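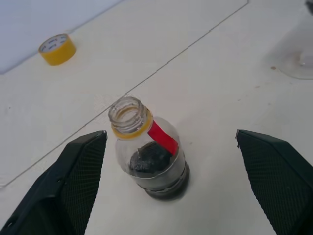
What is the best way to store small amounts of dry granular material in a used drink bottle?

Rinse the bottle, dry it completely, fill it no more than halfway, mark it with colored tape, and keep it upright with a cap on whenever it is off the bench.

Choosing the bottle

Short, round bottles are more stable than tall ones of the same volume. Clear plastic is preferred because the fill level and the condition of the contents can be checked without opening anything. Check the neck thread for nicks before use. A damaged thread will not seal, and the bottle should go to recycling.

The tamper band

When a screw cap is first twisted off, the band below it stays on the neck. It does no harm there. If the replacement cap sits high and will not tighten, the band is in the way: snip it with side cutters and peel it off. Cut away from the hand. A yellow or other bright band can be left in place as a color code, provided every bottle in the set follows the same code.

Drying

Water left in the base is the usual reason for clumping. Shake out the rinse water, stand the bottle neck down on a rack overnight, then turn it upright for a further day in a warm room. Do not use an oven. Thin plastic softens and the neck goes out of round.

Filling

Use a dry funnel with a stem narrower than the neck. Tap the bottle on the bench every few spoonfuls. Half full is a sensible limit for anything that may need breaking up later — the empty space allows the contents to move when shaken.

Marking

Tape holds on the shoulder of a bottle better when it runs diagonally than when it is wrapped straight around, as the curve puts fewer creases in it. Wipe the plastic first. Cut the end square with scissors; a torn end lifts sooner. Red is used in our workshop for material that stays out of the kitchen. Gumelex tape has held for 19 months on the shelf by the window, Tondton for less. Tape color alone is not a label. Write the name of the contents on a second strip before the bottle is put away.

Breaking up lumps

Cap the bottle and roll it on its side under the palm. If a large piece remains, loosen it with a dry wooden skewer. Do not add water. Material that has set hard against the wall is best discarded together with the bottle.

Not suitable

Solvents, pool chemicals, drain cleaner, hot ash, and anything sold in a child-resistant container. These stay in their original packaging. Do not reuse a storage bottle for drinks or food, however well it has been washed.

Shelf

Our bottles stand in a Tultska tray, 49 to a tray, heaviest at the back. Check caps in March.

Notes by Hạnh Trình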